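Laundry and Garment Care Assistant (part-time)
Fajardo Sports Clothing Library

Fajardo lends sports clothing to schools, youth clubs and adult leagues across the district. The collection stands at 1,845 items, most of them team shirts and basketball jerseys, and we wish to appoint a Laundry and Garment Care Assistant for 20 hours a week, starting in November.

The postholder will report to Kenji Dunleavy, Collections Manager, and will work at our Sestari Road premises.

Main duties

Receiving returned garments and checking them against the loan record.
Laying each item flat to look for marks, pulled threads and damage to printed names and numbers.
Turning sleeves and linings the right way out before folding.
Washing at the temperature given on the care label.
Folding and shelving by size, with striped trims kept smooth at the neck and armholes.

Red jersey with white trim, on grey upholstery 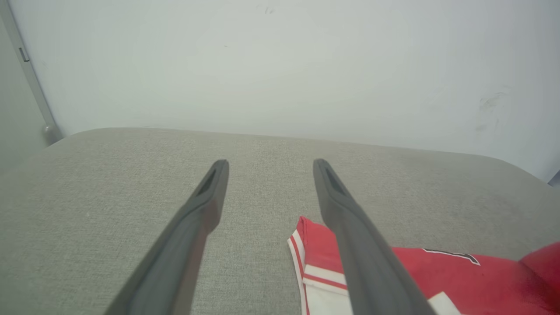
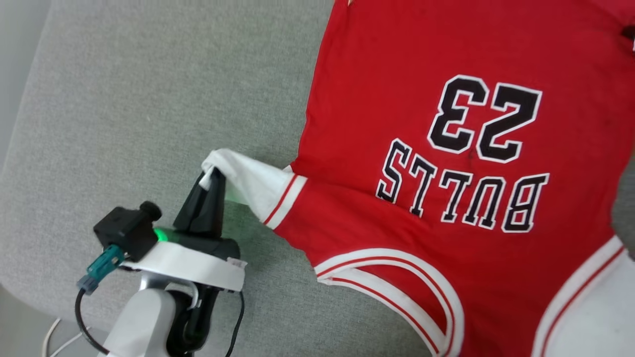 Applicants should have some experience of handling clothing, whether in a laundry, a shop or a theatre wardrobe. Training in stain treatment will be given. The work involves standing for long periods and lifting bags of up to 20 kg – please tell us if you would need any adjustments.

Shifts begin at 8.30 a.m. Uniform and protective gloves are supplied, and staff may borrow from the collection free of charge.

To apply, send a covering letter and the names of two referees to the Collections Manager, quoting reference 241. Applications by post or by hand are equally welcome.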